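**Perception and Planning Board / Tag-based pose estimation / Grasp planner rejects blocks that stand close together**

**d.ashour** (thread author)

Colleagues at Rorncombe have asked that this matter be recorded on the open board. Since the April update of the Bokow planner, the collision check has refused grasps on upright tagged blocks whenever a neighboring block stands in the same tray. The tag detector reports valid poses. The planner then discards every candidate and returns code 314. The workspace and the parts concerned are as follows.
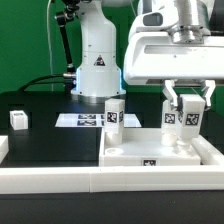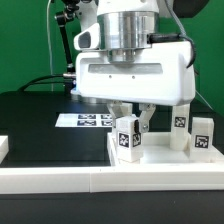

Rania Ramadan: The code indicates that no candidate survived the finger clearance test. Please state the padding value in your collision model. The April update changed the default to 5 mm on all sides, and the release notes mention it only under "Other."

**d.ashour**

The padding is 5 mm, as supplied. We had assumed our earlier settings file would be carried over. It was not.

**f_samir**

I would advise against simply lowering the padding. It exists to absorb error in the tag poses. A square tag seen nearly face-on gives a poor estimate of tilt, and on a tall part a small tilt error moves the top of the block a considerable distance. If the padding is reduced, the planner will accept grasps that the perception data cannot support.

Where two faces of a block carry tags, both should be passed to the solver as one rigid body. The Osagie wrapper still treats each tag as a separate object by default.

**Rania Ramadan**

I respectfully disagree with the order of work proposed by Mr. Samir. The padding is applied equally in every direction, and that is a fault in the planner whatever the quality of the poses. Clearance along the closing direction of the fingers should be set separately. The setting is `finger_pad_axis`, and it is left blank in the supplied file:

```
collision:
 pad_default: 5
 finger_pad_axis:
```

**f_samir**

The setting is documented, but it is read only when the scene is first loaded. Any block added afterward receives the default. Please see ticket 1945, which remains open.

**zgashi**

Stostlow met the same difficulty with a comparable layout. We reload the planning scene after each detection pass. This is slow, and I do not recommend it as a permanent measure, but it does cause the axis setting to be applied.

**d.ashour**

Thank you. With the scene reloaded and the axis value set, the planner now returns candidates for the outer blocks. The middle position is still refused. I will combine the tags as Mr. Samir advises and post the log under ticket 1945.

**Rania Ramadan**

Please include the raw detections with the log, before filtering.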